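Coaching the Under-10s at Ulden: What I Learned in One Season
Final project report, Introduction to Youth Sport
Student: Glenys Parsons
Supervisor: Balakrishnan Gowda
May 30, 2026

Why I picked this

I should say right away that I was never a great soccer player. I played left back for a school team that lost a lot, and then I played a bit of indoor, and then my knee got cranky and I stopped. So when the project list came out and most people in my class went for things like sprint testing or nutrition diaries, I went for the one that said "assist a youth team and report on one coaching question." I figured I'd be outside, I'd get to hang out with kids who love the game, and I'd have something real to write about. All of that came true, plus a lot of rain!

The club is Ulden Youth Soccer, which plays out of the park behind the middle school. I was placed with the under-10 mixed team, coached by Montserrat Barajas, and I helped at practice twice a week and on game days from December until the middle of this month. In the winter we were indoors in the Brunberg gym, which has a floor so slick that the ball skids like a bar of soap, and in spring we moved out to grass.

My question was this: if we swap the usual lines-and-cones drills for small games, do the kids get more touches on the ball, and do they like practice more? I know plenty of people have already asked that. I wanted to see it for myself with one team I'd get to know.

How practice used to look

Before I showed up, a normal practice went warm-up lap, stretching, passing in pairs, dribbling through cones in two lines, shooting in one line, then a scrimmage for whatever time was left. Montserrat told me she inherited that plan from the coach before her and had been wanting to change it but never had a second pair of hands. The shooting line was the worst part. You'd get one shot, then stand around picking at the turf or poking the kid in front of you until your turn came back.

The scrimmage was what everybody wanted, and it kept getting squeezed. One boy asked me in my first week, before he'd even tied his shoes, "Is it game time yet?" He asked the same thing every single practice. I started to feel like he had designed my project for me.

What we changed

We split the season in two. For the first half we kept the old plan, and I watched and took notes. For the second half we used small games for almost the whole session. There were 16 kids on the roster, so on a good day that gave us two fields of 4 against 4, with little pop-up goals and no goalkeepers. On a bad day (flu, birthday parties, somebody's cousin's wedding) we made do with uneven teams and gave the short side an extra goal to attack.

Each small game had one rule that nudged the kids toward a skill. Some of the ones we used a lot:

Everybody on the team has to be over the halfway line for a goal to count. This was great for getting defenders to move up, and also caused the most arguing.

Two goals on each end, set wide. The kids had to look up and find the open one. It took a couple of weeks before anybody did.

Dribble-ins instead of kick-ins when the ball goes out. So simple, and it kept things going much better.

Weak-foot goals count double. They loved this one and got very silly with it.

I got the two-goal game from Maldonado, the club across the river, where Eyvindur Ásgeirsdóttir let me come watch a session and copy down anything I wanted. Their groups are bigger than ours and they have actual lights, but the ideas carried over fine.

How I collected my numbers

I picked a few kids each practice and tallied every touch they had on the ball during a set block of time. A touch meant any time they played it on purpose. Bouncing off your shin while you were looking at a dog on the next field did not count. I rotated through the roster so everyone got watched more than once in each half of the season.

I started out with paper and a pencil, which was a disaster in the rain, and then moved over to a free tally app called Flutov. That was better, except when my fingers were cold and I hit the button twice. I threw out two blocks where I knew I'd messed up.

For the second half of my question I used a very short survey with smiley faces. How was practice today, did you get to play enough, would you want to do that again. The kids filled it in while they were waiting for their rides. I let them skip it if they didn't feel like it, and some of them usually didn't.
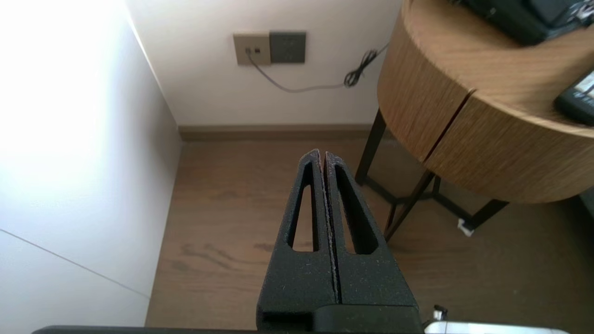
Sille Bach thought I was measuring the wrong thing. A touch in a crowd of seven-year-olds and eight-year-olds chasing the same ball is worth a lot less than a calm touch in a drill, she told me after a game, and if all I did was tally, I'd end up proving that pinball is good coaching. She wanted me to look at what happened right after the touch.

I was kind of annoyed for a day, and then I decided she had a point. Our kids are mostly eight and nine, but the crowd thing is real. So for the last few weeks I added a second mark: did the touch lead to the team keeping the ball, yes or no. I wish I'd done that from the start, because now I only have it for the small games and can't compare it to the old drills. That's the biggest hole in this report and I want to be up front about it.

What I found

Across the whole season I logged 2090 touches from 24 practices. The kids had clearly more touches per block in the small games than in the old plan, and the gap was largest for the quiet kids. That was the part I got excited about! In the old scrimmage there were a few kids who could go ages without the ball coming near them. With only three teammates they couldn't hide, and after a while they didn't seem to want to.

One girl, who I'll leave unnamed, spent most of the winter standing near the sideline with her sleeves pulled over her hands. By April she was the one yelling for the ball. I can't say the small games did that. She also got a new best friend on the team, and it got warmer out. But she was on my tally sheet a lot more.

Keeping the ball was so-so. In the two-goal game they held on to it pretty well, and in the weak-foot game they gave it away constantly, which I guess anyone could have told me.

The surveys leaned happy in both halves, a bit happier in the second. I don't trust them much. Kids this age will circle the big smile if there were orange slices. The question that did change was "did you get to play enough," where I got a lot fewer sad faces once the lines were gone.

What went wrong

Quite a few things. Moving from the gym to grass came close to the same time as the switch to small games, so I can't pull those two apart. The ball behaves differently, the space is different, and the kids are in a different mood outdoors. If I did it over, I'd go back and forth between the two plans every other week.

I was also the one helping run the games and the one tallying, which is a lot. More than once I was supposed to be watching a kid and ended up pumping a ball or finding a shoe. A second person with the app would fix it.

And the rules took too long to explain at first. I'd stand there and talk, and I could see them drifting. Montserrat's trick was to start the game with no rule at all, let them play for a couple of minutes, then stop and add the one thing. I stole that as soon as I noticed it and practice went smoother from then on.

What I'd tell the next student

Go to a few practices before you write your question. Mine changed twice. Learn names in the first week, even if you have to write them on your hand. Bring more pinnies than you think you need, in two colors that look different in the dusk (ours were red and orange, please don't do that).

Try not to coach from the sideline while you're collecting data either. I was bad at this. There are tally blocks in my notes that stop in the middle with "yelled at them to spread out, sorry."

Montserrat is keeping the small games for the fall, with one block of passing in pairs at the start because a couple of the kids said they missed it. She asked if I'd come back and help, and I said yes. My notes, the tally totals and a list of every game we tried are in the folder I handed in with this report.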